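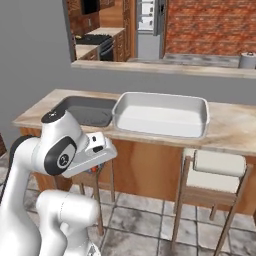

4. Setting Up the Hatik Under-Sink Water Filter

Set aside an hour for this section. The box says 11 minutes, a figure reached by someone with no pipes.

4.1 Turn off the cold water valve under the sink. Open the faucet and let it run until it stops. If it doesn't stop, you have turned off something else.

4.2 Put a towel and a shallow pan under the valve.

CAUTION: Do not connect the filter to the hot line. Hot water ruins the cartridge, and the warranty people can tell.

4.3 Screw the bracket to the cabinet wall, leaving a hand's width of space below it for changing cartridges. Measure before you drill – the screws supplied are longer than some cabinet walls are thick.

4.4 Push the blue tube into the port marked IN until it clicks. Push the white tube into OUT. Tug both gently. A tube that comes free now is a small annoyance. At 3 a.m. it is a larger one.

4.5 Twist the cartridge (part 938) clockwise into the head until the arrows line up. Hand-tight is enough. Put the wrench down.

4.6 Open the valve slowly and check every joint for drips.

4.7 Run the faucet for about 11 minutes. The water will look gray at first. This is carbon dust, harmless and unappetizing.

NOTE: If the flow is weak after flushing, check for a kinked tube before calling us. Kimutai Makokha on the help line will ask you to do so anyway, very politely.

4.8 Write the month on the cartridge label. You will not remember it was November.

For replacement cartridges, see section 7.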